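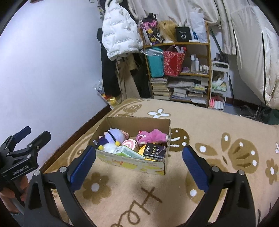
*Fig. 1. Carton ouvert posé sur un lit, peluches et paquets de mouchoirs mêlés.*

# Séance 4 : le carton, unité douteuse du rangement

Module « Économie domestique et objets ordinaires », mercredi, deuxième heure. À relire avant le TD, avec le dossier Hellbridge.

## 1. Rappel de la séance précédente

On avait laissé en suspens la question du tri. La littérature pratique (manuels, blogs, fiches distribuées par les entreprises de déménagement) suppose presque toujours une séquence : on trie, on classe, on emballe, on étiquette. Je ne connais aucune enquête sérieuse qui ait observé cette séquence dans l'ordre. On la prescrit beaucoup. On la vérifie peu.

Le guide Hellbridge, que vous avez dans le dossier, va jusqu'à donner un rendement : 19 minutes par carton de chambre. D'où vient ce chiffre ? Aucune source, aucune méthode, pas même la taille du carton. À citer avec des pincettes, ou à ne pas citer.

## 2. Le contenu : une catégorie, ou deux ?

Revenons à la figure 1. Le réflexe est d'écrire « jouets » sur le côté et de passer au suivant. Essayez de tenir cette étiquette.

Les peluches, d'accord : le personnage violet qui ressemble à un pingouin, la sucette ronde à spirale rose et blanche, l'ourson rose couché sur le flanc. Mais l'ourson a un petit anneau métallique de porte-clés près de la tête. Jouet, accessoire de sac, bibelot ? Le manuel Serketti range tout ce qui porte un anneau avec « clés et petits métaux », ce qui nous enverrait un ourson dans le tiroir de l'entrée. Personne de raisonnable ne fait cela.

Restent les mouchoirs. Un paquet vert pâle en travers, un noir marqué « Face » debout à l'avant. Trois lectures possibles, que je donne dans l'ordre où les étudiants les proposent d'habitude :

- **Le calage.** On glisse du mou dans les vides. Séduisant, mais l'argument est faible quand le reste du carton est déjà mou. Que protège-t-on, et de quoi ?
- **La proximité.** Les objets vivaient ensemble, sur une étagère ou une table de nuit, et on les a pris ensemble. Plausible, indémontrable à partir du seul carton.
- **Le reliquat.** On met là ce qui n'a trouvé place nulle part. C'est l'hypothèse paresseuse ; elle explique tout, donc méfiance.

Je n'ai pas de préférence. Ceux qui en ont une devront dire quelle observation la ferait tomber.

## 3. Le contenant

Carton brun à l'intérieur, impressions jaunes et blanches à l'avant. On ne voit pas de rabats dressés : ils sont rabattus ou absents, et la différence compte. Avec des rabats, on a un emballage, quelque chose qui peut se fermer et voyager. Sans rabats, on a un bac. La méthode Murín confond constamment les deux et conseille d'« empiler dès que possible », y compris des boîtes qui ne ferment pas. Faites-le chez vous avec des peluches, vous me raconterez.

Sur le remploi des cartons commerciaux : on lit souvent qu'il serait économique et vertueux. Économique, sans doute, à l'achat. Pour le reste, il manque des comparaisons propres. Un carton de récupération a des dimensions choisies pour une autre marchandise, et son texte imprimé concurrence l'étiquette qu'on y ajoute.

## 4. Le lit comme plan de travail

Point négligé. Presque tous les guides recommandent de travailler au sol ou sur une table dégagée. Les carnets du corpus Patum montrent autre chose : sur 1 672 entrées, le lit revient sans cesse comme surface d'attente. Attention toutefois, ces carnets sont déclaratifs, tenus le soir, de mémoire.

Le lit a pour lui la hauteur et l'étendue. Contre lui, une surface souple et une échéance : il faudra bien dormir. Certains auteurs y voient un aiguillon (« videz le lit avant minuit »). J'y vois surtout une bonne raison de transférer le carton par terre à 23 heures, sans avoir rien décidé.

Notez aussi que la couverture beige à motifs de fleurs et de feuilles brunes n'a rien d'un fond neutre. Chercher un petit objet sur un textile à motifs est plus pénible que sur un drap uni. Cela relève de l'expérience commune, je n'ai pas mieux à offrir.

## 5. Vocabulaire à maîtriser

**Contenant fermé / contenant ouvert.** Voir section 3.

**Étiquette d'usage / étiquette de nature.** « Chevet » contre « peluches ». La première survit mal à un changement de pièce.

**Surface d'attente.** Endroit où l'objet séjourne entre deux décisions, ou en l'absence de décision.

## 6. Pour le TD

Rédigez une étiquette pour le carton de la figure 1, en 2 mots maximum, puis une critique de votre étiquette en 500 mots. Les copies qui concluent par « divers » seront lues, mais il faudra défendre le mot.

Apportez le guide Serketti, chapitre sur les petits objets. Celui de Murín est facultatif, la réédition de décembre n'a pas corrigé les tableaux.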